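About Darkero

Darkero is a small test shop for robot hands. We try out grippers, arms, cameras and controllers for companies that want to know what they are buying before they buy it, or that are building their own and want someone outside the building to use it for a while. We do not sell hardware and we take no commission from anyone who does.

We started with one bench and two arms in a rented unit on Dumitrescu Street. The first job was a comparison of finger pads for a packing line, and it took us a month longer than we said it would. Most of that time went into arguing about what counted as a drop. The rules we wrote then are still taped inside the tool cabinet, and every report we send out starts from them.

What we test

A standard gripper trial is 150 runs on 16 household tasks. Opening a door, lifting a bowl, turning a knob, pulling a tissue and so on. Each gripper gets the same tasks in the same order. Two people split the runs so that no result depends on one person's habits. We write down every miss, including the ones that were our own fault, and mark those separately.

Hand-held grippers have become a large part of our work. A person holds one in each hand and does the task with the fingers of the tool, and the position of each tool is tracked through printed markers. It is a quick way to compare finger shapes before anyone bolts them to an arm. If a long pointed finger can't get hold of a cup handle in a person's hand, it is unlikely to do better on a robot.

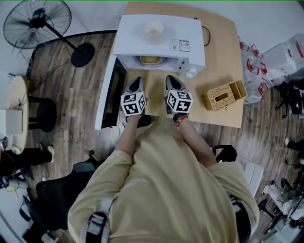
A pair of hand-held grippers at the microwave bench, with the door open and a yellow bowl inside.

The kitchen tasks are harder than they sound. Microwave doors differ a lot in how much pull they need, and a bowl on a turntable can slide away from the fingers. Customers often ask us to drop these tasks and keep the simple block stacking. We keep both and report them apart.

Arms and controllers

Arm tests are run on our own test stand, called Prutora. It holds the arm, the cameras and the controller in fixed places so we can swap one part and leave the rest alone. Run logs go into Grilix, our in-house software. Last year we put 1600 runs through it.

Working with us

Send us the gripper, its mounting drawing and any driver you have. Spare fingers help. We return the hardware with a written report, the full logs and the video. Reports belong to the customer and we don't publish them without permission.

Visits are welcome from 10 a.m. to 4 p.m. Please write first. We are in Unit 121, and the bell is on the side door.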